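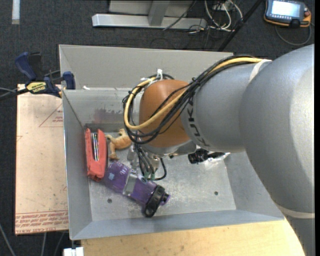 Amra Kneževič would like to know where the shampoo bottles go. She has carried hers back to the store every couple of weeks since the Bindolby deposit program opened to bathroom products, she told the county's public meeting in April, and in that time she has heard plenty about how many people sign up and nothing about what gets made from the plastic. "I get my dime," she said. "I'm asking what the county gets."

It was a fair question and it did not get much of an answer.

The program, run by a company called Hamance under a contract with the county, adds a 10-cent deposit to shampoo, detergent and cleaning bottles. Shoppers get the money back when they return the empty. Hamance says the deposit will lift the return rate for these containers to up to 70 percent. The phrase has appeared in every handout so far, and "up to" is carrying a good deal of the weight. A program that brought back one bottle in ten could use the same words.

Asked for the current rate, a Hamance spokesman said the company was still settling on a way to measure it. The trouble, he said, is that many bottles sold in the county are bought by people who live outside it, and the reverse. That may be so. It was also true before the contract was signed, when the higher number was being used to sell the idea.

The company was readier to talk about sign-ups. It says 300 stores have agreed to take empties. The list handed out at the meeting does not say which of them have started. Several on the Bindolby end of the county had no sign in the window when this reporter went by, and a clerk at one said customers were being sent to the supermarket down the road.

Then there is the matter of color. Clear plastic and milk-jug plastic have steady buyers. Colored bottles, the purples and deep greens that fill the shampoo aisle, usually bring less, and a load of mixed shades tends to end up as something dark, such as pipe or plant pots. Hamance describes all of this as recycling. Most people in the room seemed to picture an old bottle becoming a new bottle, and the handout, which has a drawing of exactly that, did not set them straight.

Pumps and caps are a further headache. A pump often has a metal spring inside and is made from a different plastic than the bottle under it. The program's rules tell shoppers to take pumps off and put them in the trash. Bottles that come back with the pump still on are accepted, the spokesman said, but he could not say what share of them are later thrown out.

Two brands have put their names to the effort. Unlow, which sells laundry soap, and Araya, which sells hair care, both print the deposit mark on their labels. Neither has promised to buy any of the plastic that is collected. Araya said in a short written statement that it was "exploring options." Unlow did not reply to questions sent before the meeting. Without a buyer in the county or near it, the bales have to be trucked somewhere, and the cost of the trucking is not broken out in the figures released so far.

The money deserves a closer look as well. When a shopper doesn't bring a bottle back, the dime stays with the program. Under the contract, unclaimed deposits go to Hamance to cover its running costs. The company said this was common practice and that it had every reason to want a high return rate. On paper, though, each bottle that ends up in a kitchen trash can is worth 10 cents to the firm that is paid to collect it. The contract sets no penalty for missing a target, and it doesn't set a target either.

County staff said they would ask for quarterly numbers covering bottles sold, bottles returned and the weight of plastic shipped to a buyer. They did not say whether those numbers would be made public. The contract runs for 5 years and can be ended early only if both sides agree.

Kneževič asked one more thing before the microphone moved on, which was whether a refill tap at the store might do the job with less driving around. She was told that refills were outside the scope of the program.

The next public meeting on the contract has not been scheduled. Written comments can be left at the county clerk's office until 5 p.m. on any working day.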